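Ticket 566 – Letters coming off cloth backdrop
Status: open
Reported by: Luzius Ruchti
Assigned to: Alois Plattner
Area: Busto kitchen corner

Problem
Foam letters on the black cloth behind the toaster oven will not stay on. Started in November, soon after the cloth was washed. The cloth also sags on one side.

Log

09:20 – Ruchti: Two letters on the counter this morning. Pressed them back on. Down again by lunch.

13:05 – Plattner: What glue is it? And was the cloth ironed after washing?

13:30 – Ruchti: Glue dots from Pfister, the box of 1,000. Not ironed. There is still fabric softener in it, I can smell it.

14:10 – Plattner: Softener could do it. Wipe the spots behind the letters with a damp rag, let them dry fully, then use fabric glue. Leave it flat for the night if you can.

16:45 – Ruchti: Did that with the Udari fabric glue. Took it down, glued, left it flat on the big table.

08:15 – Ruchti: All letters holding. Hung it again with the copper-colored push pins and put silver clips low on the left where it sags. The folds there still hang loose.

08:40 – Plattner: Loose folds are fine as long as they stay off the oven. How far is the cloth from the back of it? I would not run the oven until that is sorted. Kustbridge has a rail that would hold the cloth farther back, 47 inches long, if you want to order one.

09:10 – Ruchti: Oven is unplugged for now. 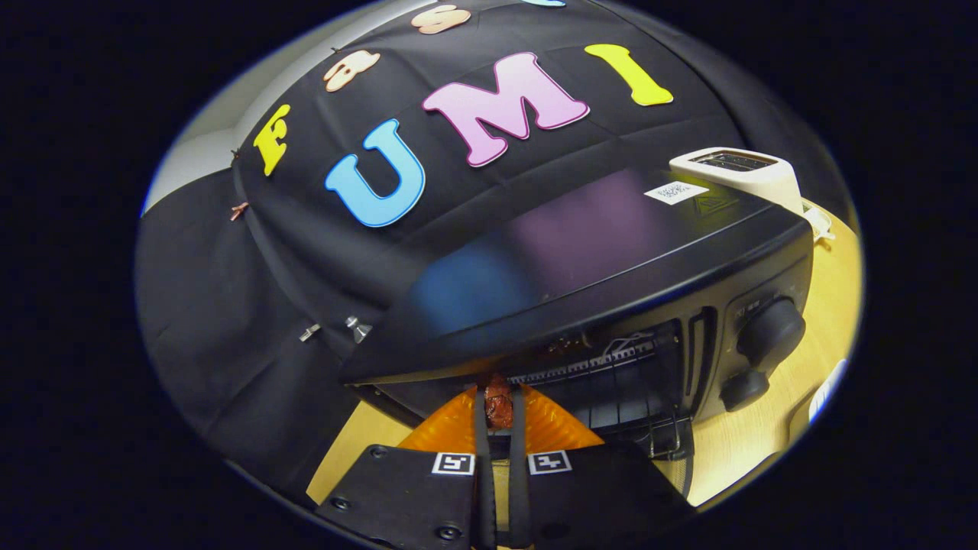

Will measure the gap this afternoon and order the rail if it fits the wall. Please keep the ticket open until then.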